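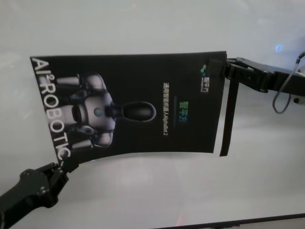
## Unit 2: The cover and the sheet it is printed on

Course notes, Print Layout I
Instructor: Dace Baranauskienė
Lab: Kgomotso Naidoo

Read these before the March lab. Bring a pencil, a metal ruler and one printed brochure you didn't design yourself.

### 2.1 What a cover has to carry

A brochure cover usually has a name, a picture and some empty space. Beginners tend to fill the empty space. Resist this until you have set the name and the picture, then look at what is left.

The AI²ROBOTICS brochure is a useful one to study. The company name is in large white capitals on matte black, and the picture is a single figure, a white-and-silver humanoid robot with a dark visor-like head. The lower body fades into the black. There is no box around it, so the picture and the lettering share one background.

Terms you need from this section:

- **Knockout type** – light lettering on a dark field. On an offset press the letters are normally bare paper, with ink printed all around them.
- **Bleed** – color that continues past the trim line so that no white sliver shows after cutting.
- **Fade** – a picture that darkens gradually into its background. It needs a clean original and a careful proof.
- **Superscript** – a small raised character, such as the 2 in "AI²". Check it at final size. In knockout type it is the first thing to fill in with ink.

### 2.2 Two scripts on one page

The same brochure has three Chinese characters, 智平方, in a column near the robot's head. They are printed in a green-to-blue gradient, while the Latin capitals are plain white. The two scripts differ in color as well as in size and place.

When you set two scripts together:

1. Decide which one is read first. Set that one before you touch the other.
2. Match them by eye. Equal point sizes rarely look equal across scripts.
3. Keep gradients for larger characters. Thin strokes lose the color change.
4. Ask a reader of each script to check the proof. Spelling software will not catch a wrong character.

Helju Jõgi will cover vertical setting in Unit 4. For now, only learn to tell a line that was set vertically (upright characters, one under another) from a line that has been rotated (characters lying on their sides). Turn the sheet before you decide. Many students mark a rotated line as vertical type when they are just holding the page sideways.

### 2.3 How a sheet behaves off the table

A layout on a screen is flat. A brochure in use hardly ever is. Lift one by opposite corners and a long edge will sag between the two points, and any lettering near that edge bends with the paper. Large capitals survive this well. Small text close to an edge does not.

Things that change how much a sheet bends:

- weight of the stock
- grain direction, which should run parallel to the main fold
- coating or laminate on one side or both
- heavy ink coverage, especially solid black

Solid black also shows handling. On matte stock, look for rub marks along folds and corners, and for fingerprints under a low lamp. Put dark samples on a white surface when you judge them, and move the lamp until the glare is off the print.

### 2.4 Lab exercise

Work in pairs. Use the blank stock from the Vanags box and the printed samples in the Clindholm folder. Please put the samples back in the same sleeves.

1. Turn your sample so that the largest lettering reads correctly. Mark the top lightly in pencil on your worksheet, not on the sample.
2. Sketch the cover as plain shapes. Use one shape for each block of type and one for each picture.
3. Measure the shortest distance from any type to a trimmed edge.
4. Hold the sample by two opposite corners. Note which words are still easy to read from across the desk.
5. Repeat step 4 with the blank stock, once with the grain and once across it.
6. Write one paragraph on what you would move, and why.

Reet Urbonaitė has the spare rulers. The guillotine is for staff only – leave your sheets in the tray with trim lines marked.

### 2.5 To hand in

- the sketch from step 2, on one side of letter-size paper
- your measurements, in millimeters
- the paragraph from step 6, no more than 800 words in total with any captions

Next reading: the chapter on folds and panels in the course packet, from page 36.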